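I finally tuned my own snare this week, and I'm so happy about it I've been hitting the thing every time I walk past. After 9 months of playing, I had never once touched the rods! I just assumed it was supposed to sound like a cookie sheet.
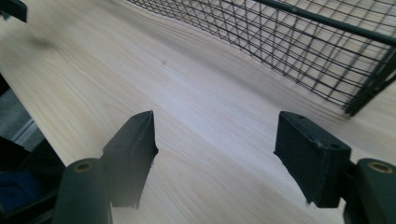
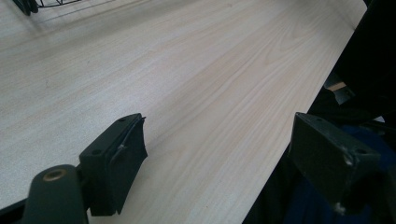
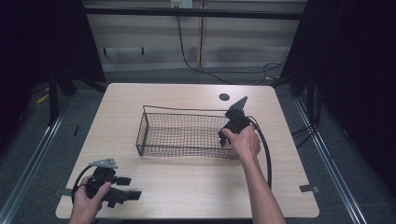 Kirsty Pollock, my teacher over at the Lindsay studio, handed me a drum key in March and told me to go home and wreck something. I put it in my stick bag and forgot it (sorry, Kirsty). Then last week the band tried out a slow song, and my backbeat rang so long it was still going when the next one landed. Our bass player gave me a look. Okay, time to learn.

So I took the top head off, wiped the edge of the shell, and put on a new coated head. Finger tight all the way around first, then half turns with the key, always jumping across to the opposite rod. I love this part. You tap an inch in from each rod and listen, and slowly they all start to agree with each other. One of mine was way low and wouldn't come up, so I backed it off, put a drop of oil on the threads and tried again. Much better!

The bottom head scared me more, it's so thin. Kirsty likes hers cranked up high, and she's right, the snares came alive as soon as I did it. I also loosened the strainer a little. I'd had it choked so tight that soft notes just disappeared, and now I can play ghost notes and hear every one of them. I played the same groove for 33 minutes. My neighbor texted me a thumbs up, which I'm choosing to take as a compliment.

The whole thing took me most of an evening, and I bet the next one goes a lot faster. I want to do the floor tom before we play Skenduvville, and I'm torn between leaving it low and boomy or bringing it up so it's got some note to it. If you play a 14-inch with a clear head on top, please tell me what you do with the bottom one, I'd love to hear it. Rehearsal is at Pedden's place tomorrow and I'm bringing the key.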